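Search this site: type a part or a model Go

About Us

Hi, and thanks for stopping by! I'm Natália Gouveia, and I run Saliba, a small shop where old desktop computers get opened up, cleaned out, checked over and sent off to do another few years of work. I started with one tower on my kitchen table (an office castoff, dust like felt inside) and I just never stopped. These days we have a proper bench and a name on the door, plus more screws than any person should own.

Most of what comes to us is office towers. A company moves or upgrades, and there they are, 20 at a time in the hallway. I love them. They were made to be opened, and once you get the side off there's a whole little world of tabs and slots and brackets in there, all of it holding something or waiting to hold something.
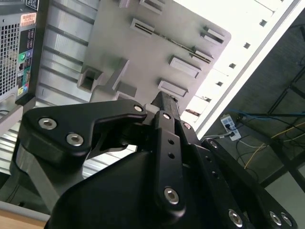 What we do all day

Panels off first, then we look. You'd be amazed how much you can learn before touching a thing – a bulging capacitor, a cable somebody plugged in crooked, a clip snapped by the last person in a hurry. Then it's dust, drives, memory, fresh thermal paste, and a long test run. Our house rule is that a machine runs for 6 hours straight before it gets a sticker. We call that program Zasero, after a cat, and I'm not changing it!

Gray panels are my soft spot. Some have these raised channels and brackets on them, and after enough years your hands start to know which way a thing wants to slide. I still go slow. Force a tab once and you'll remember it.

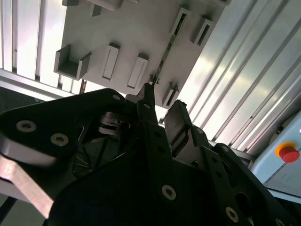

Fuvari wrote in to say they'd expected to throw out half their old towers and ended up keeping nearly all of them, and would we please add a page on how to clean a fan without wrecking it. (Yes! It's coming, I promise.)

We also teach. Our open bench sessions started in June, and they're for anyone who has never seen the inside of a computer and would like to. You get a tower on its side with the cover off, and we go through it together: the board, the processor, the memory slots, where the power comes in. Bring a sweater, the shop is chilly.
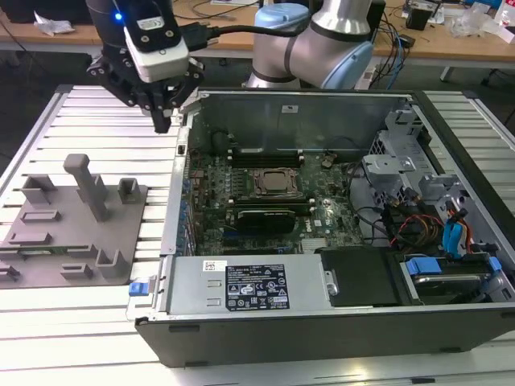 Tower on its side, cover off, power supply along the near edge.

If you only learn one part, learn the motherboard. Everything else plugs into it or sits on it, and it's where I send people first when they tell me their computer is "just dead." Follow the little cables to their headers, check the capacitors, look at the ports. Then call me if you're still stuck, I like a puzzle. 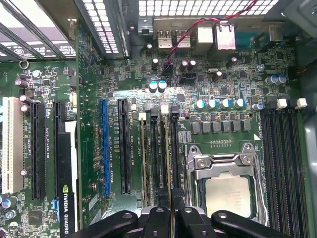 Bringing us a computer

Drop-offs are easy. Leave the power cord at home (we have around 100 of them), copy anything you want to keep, and put your name on the case with tape. If you've got more than 2 towers, write first so I can clear some floor. Bimar handles our pickups for the bigger loads.

Contact: Saliba, attn. Natália Gouveia | © Saliba | Back to top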